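# Putting Away the Binder Clips

The robot vacuum has been in stores long enough to be boring. The dishwasher is older than most of the people who own one. Between those two sits a long list of jobs that still get done by hand, and one of the dullest is putting small things back in drawers.

That job is what Kostier, a small automation company, has been working on since April. The firm builds sorting equipment for stockrooms, and it wants to know if a pair of inexpensive arms can tidy a bench at the end of a shift. Project lead Nomvula Mahlangu picked office supplies and toys for the trials.

"A stockroom is mostly small parts and drawers," she said. "So is a kid's bedroom."

The arms work inside a box papered in a loud floral print. Binder clips go on the floor of it, a drawer is opened, and the grippers have to deal with what they find. A clip is harder than it sounds. The wire handles swing, and a clip that was easy to grab on its back may be nearly impossible on its side.
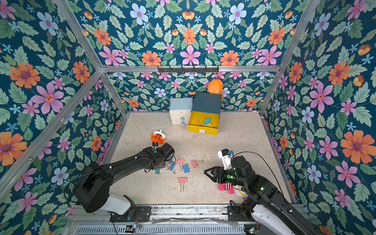
## How good is it?

Kostier's software engineer, Kiran Pathak, keeps the score. In the last full round the arms made 218 attempts to move a clip into a drawer, and 100 of them ended with the clip inside. A person would be bored long before missing one.

Most of the misses came at the pickup. The grippers closed on a handle, the handle turned, and the clip dropped. Drawers caused fewer problems, though a drawer with a small pull took longer than one with a larger handle.

Soft toys are more forgiving. They squash, and a sloppy grip still holds. Pathak's worry there is knowing when to let go, as a toy that snags on a finger can get dragged back across the table.

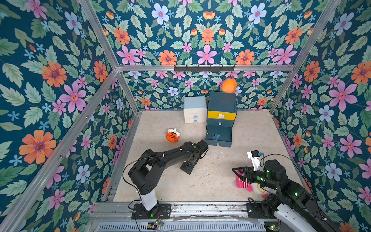 *The lowest drawer of the teal cabinet stands open, with a blue clip inside.*

Pushpa Mathur runs a parts counter with 200 bins and has watched the trials twice. She would take a machine that worked slowly overnight, she said, provided she didn't have to check every bin in the morning. At the present rate she would.

Mahlangu doesn't argue with that. Her team's next target is 1000 attempts with no one resetting the table by hand, and she gives no date for it. Homes are further off. A stockroom drawer stays where it was installed, and a kitchen drawer may have a towel hanging over it.

For now Kostier plans to offer the arms for one narrow task, returning a single type of part to a single drawer. Mathur has asked for a price.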